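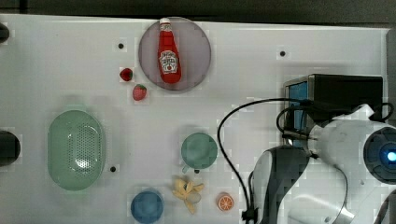

Play food and toy kitchenware

Play food is a group of toys made to look like things to eat. It is usually sold or used with toy kitchenware such as plates, cups, colanders and small appliances. Fruit is among the most common subjects, and a banana may be shaped as if partly peeled, while an orange is often shown cut so that the segments can be seen. Condiment bottles are another familiar item, sometimes with a label in the style of a grocery brand, such as Heinz.

Scale

Pieces in one set are seldom to the same scale. Strawberries may be small next to a plate, and a colander can be much larger than the cups beside it.

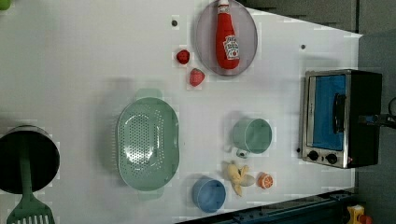 Toy toaster ovens and stoves are generally the largest pieces and are often bought separately. The Cunwood catalog for October listed 30 food pieces and 12 items of kitchenware, with ovens on a page of their own. Prasert Wannasri, who wrote the catalog notes, grouped cups and mugs together as drinkware and put colanders under "washing and draining."

Storage

Small pieces are commonly kept apart from plates and colanders, in a lidded box or a drawstring bag.

See also: Toy kitchen; Tea set; Pretend play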